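4. Examiner Tenure and the Timing of Supervisory Findings

4.1 Setting

The supervisory agency studied here oversees 53 deposit-taking institutions. Examiners are assigned to an institution as a resident team, work mostly from offices inside the bank, and report to a regional supervisor who does not sit with them. Assignments have no fixed length. An examiner leaves when promoted, when another team is short of people, or when he or she resigns. Until the rule change described in Section 3, nothing in the agency's procedures limited how long one person could stay with the same bank.

This matters for the question of capture. The usual argument is that long contact between an examiner and bank staff wears down the examiner's willingness to write up problems. The opposite argument is also common in the literature: a new examiner does not know where to look, and a bank with a complicated balance sheet can be hard to read for the first year or more. Both may be true at once, and a simple count of findings per examiner cannot separate them. A drop in findings late in an assignment could mean that the examiner has gone soft, or that the bank has fixed what was wrong.

We therefore look at timing. For each formal finding in the sample we record the date of the first mention of the issue in the working papers and the date on which a formal letter was sent to the bank's management. The interval between the two is our main outcome, and we call it the escalation lag. A problem that has been fixed does not need a letter. A problem that does need one, and gets it late, has been seen and held back for some period, whatever the reason.

4.2 Data

The sample contains 1000 formal findings. We drew it from the agency's closed case register, after setting aside findings that came out of a scheduled stress test, where the calendar of the test decides when a letter goes out. Working papers were read by two coders who did not know the length of the examiner's assignment. Where the coders disagreed on the date of first mention, the earlier date was used.

Three of the larger banks in the sample come up repeatedly in what follows. Under the terms of our access we refer to them by assigned labels: Dollari, Vurkow and Sial. Dollari is a retail lender with a large branch network. Vurkow does most of its business in commercial property. Sial is the smallest of the three and has the longest average examiner assignment in the sample. A fourth label, Wollix, is used for an outside consulting firm that carried out compliance reviews at several of the banks and later hired former examiners. Its role is taken up in Section 6.

Tenure is measured in months from the first day of the assignment to the day of first mention. Findings are grouped by subject (credit, liquidity, market risk, governance, consumer protection) and by severity on the agency's own scale, which runs from one to three. Severity is assigned when the letter is written — not when the issue is first noted — so it may itself depend on how the examiner and the bank get along. We report results with and without it. 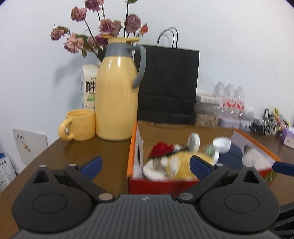

Figure 4. Open box with an orange rim on a brown wooden table.

Does a longer assignment go with a longer wait before a formal letter is sent?

The wait grows with tenure, but only past a certain point. For examiners early in an assignment there is no clear relation between months served and the escalation lag. After month 21 the lag begins to lengthen, and it goes on lengthening for as long as we have enough observations to measure it.

The pattern is strongest for governance findings and weakest for liquidity findings. We think this reflects how much room the examiner has. Liquidity ratios are computed from standard returns, and a breach is visible to the regional supervisor as soon as the return is filed. Whether a board committee receives adequate reports is a matter of judgment, and an examiner can reasonably say that the matter needs another quarter of observation.

Adding severity to the model makes the estimated effect of tenure smaller but does not remove it. The same is true when we add a separate intercept for each bank. Leaving out Sial, where long assignments are concentrated, widens the confidence interval and leaves the turning point where it was.

4.3 Alternative explanations

One concern is that long-serving examiners are given harder cases. If so, the longer lag could be the time needed to build a sound file. We checked this against the length of the working papers, a rough measure of how much evidence was collected. Files opened late in an assignment are slightly shorter than those opened early, for findings of the same subject and severity. This does not fit the view that the extra time was spent on evidence.

A second concern is seasonal. The agency closes its annual plan in February, and regional supervisors press teams to clear open items before then. Letters do bunch in the weeks before the deadline. Including calendar month in the model has little effect on the tenure estimates.

A third possibility is that experienced examiners prefer to settle matters informally and turn to a letter only when talks fail. We cannot rule this out. Informal settlements leave few traces in the register, and some of them may have worked well. At Vurkow, the working papers mention several such talks on property valuations, all of them followed by a letter. At Dollari the papers are too brief on the point to be of use. The interviews reported in the next section were designed in part to fill this gap.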